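Sturnalell Sloped Steel-Gray Bin, Wide Model

Filed under: Bins and Trays

Every bin maker says the same thing about sloping walls. Small items slide back toward the middle, your hand gets in without scraping a knuckle, and life improves. Sturnalell says it too, in larger type than most. We stock the wide model because customers kept asking for it, and this page is meant to tell you what you get for the money, including the parts the maker's leaflet skips.

The shape is simple. It is an open, roughly rectangular bin with walls that lean outward and a flat floor. No lid is offered. A clip-on divider was promised in February and we have yet to see one, so please don't order this bin on the strength of the divider.

Load rating, according to Sturnalell, is 40 pounds spread evenly. "Spread evenly" is doing a lot of work in that sentence. Few people spread anything evenly in a bin. If you plan to drop one heavy casting in the corner, buy the deep model or buy something else.

Then there is the finish. The leaflet calls it "workshop tough." We would call it gray paint. It looks very good on delivery and it goes on looking good for as long as you keep things out of it. Bins that see daily use pick up scuffs along the inner walls first, then scratches across the floor, and eventually the paint chips. This doesn't hurt the bin as a container. It does make the phrase "showroom finish for years," which is still printed on the carton, hard to take seriously.
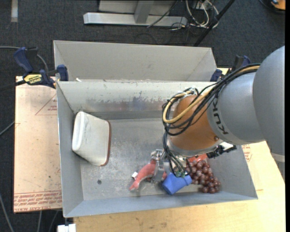

Bin with mixed items: off-white container, soft toy, blue cup, grapes. Note the wear on the far inner wall.

Look at the scuffs, the chipped paint and the dark smears before you decide that color matters to you. A second bin of similar shape stands right behind, and the part of its back wall that shows is a good deal cleaner. If you want a matched pair that stays matched, swap them around now and then.

On the sliding claim, we are not convinced. Soft things stay where they land. Cups and other tapered containers end up on their sides and roll until they meet a wall. We had 11 assorted household items in our counter bin for a while and the slope made no difference we could point to. What the walls do give you is a good view of the contents from a low angle, and easy reach over the near side. Those are decent reasons to buy it. The maker barely mentions either one.

Cleaning is a damp cloth and mild soap. Sturnalell recommends its own Flurkudent wipes. We tried them against dish soap and couldn't tell the results apart, although the wipes smell nicer and cost a great deal more. Neither one takes out a scratch. Loose food straight on the paint is a bad idea in our view, whatever the leaflet says about "kitchen use." Put it in a bowl first.

What's in the carton: one bin, one leaflet, 2 rubber strips for the underside. The strips are self-adhesive and the adhesive is poor. Use your own.

Stacking: the bins nest when empty. They don't stack when full, and the picture on the carton that suggests otherwise should be ignored.

Warranty: 300 days from delivery, covering cracked seams and bent rims. Paint is excluded. Read that last part again if the showroom finish was what caught your eye.

Alternatives: the Zustingate tray is shallower and lighter, with upright walls, and costs less. For sorting small stuff on a bench we slightly prefer it. For bulky, awkward things the Sturnalell is still the better buy.

Comments

Tài Âu
Had two of these at the shop since last summer. Agree on the paint. Mine looked old inside a month but nothing has bent. The rubber strips fell off the first morning.

benchrat
So is the divider ever coming or not? I emailed them and got a link back to the same leaflet.

Hayley Staniforth
I bought the Zustingate after reading this and wish I'd gone for the wide one. Anything tall tips straight over the edge. Fine for screws, I guess.

Tài Âu
@benchrat I cut mine from scrap board. Measure at the floor and again at the top, the slope will catch you out.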